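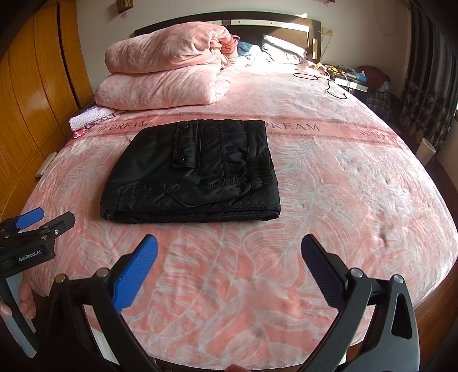 Gesucht: Leute, die Wäsche falten und dabei Greifer in den Händen halten

Für das Projekt Gaklow suchen wir zum 22. Januar 2019 oder später Teilnehmerinnen und Teilnehmer in Friesen und Umgebung. Die Aufgabe: in der eigenen Wohnung Hosen, Decken und Handtücher zusammenlegen, mit zwei Handgreifern statt mit den Fingern. Die Bewegungen werden aufgezeichnet. Später soll ein Roboter daraus lernen.

Ob er das tut, wissen wir nicht. In der ersten Runde im Oktober haben wir 1000 Durchgänge gesammelt, und der Arm in unserer Werkstatt scheitert immer noch an jeder Kapuze. Wer sich bewirbt, weil er die Zukunft des Haushalts mitgestalten möchte, wird vermutlich enttäuscht. Man faltet eine Hose, schüttelt sie aus und faltet sie wieder.

Umfang: 24 Sitzungen zu je 60 Minuten, Termine nach Absprache. Vergütung: 1000 Euro, zahlbar nach der letzten Sitzung. Bei vorzeitigem Abbruch wird anteilig abgerechnet.

Was Sie mitbringen sollten: ein Bett oder einen großen Tisch, eigene Kleidung in verschiedenen Stoffen (gern auch glatte, mit Kordeln oder Druckknöpfen), zwei gesunde Handgelenke. Aufräumen müssen Sie vorher nicht. Studien mit leergeräumten Tischen gibt es unserer Meinung nach genug, und über echte Schlafzimmer sagen sie wenig.

Zum Datenschutz: Die Kamera sitzt am Greifer und nimmt auf, was davor liegt, also auch den Nachttisch. Briefe und Fotos bitte weglegen. Die Aufnahmen bleiben bei der Plaltmont GmbH, eine Löschung ist bis zum Ende der Erhebung möglich.

Vorkenntnisse in Robotik sind nicht nötig. Bewerbung formlos an Delia Retamal, Plaltmont, Stichwort Gaklow. Bitte geben Sie an, ob Sie Links- oder Rechtshänder sind.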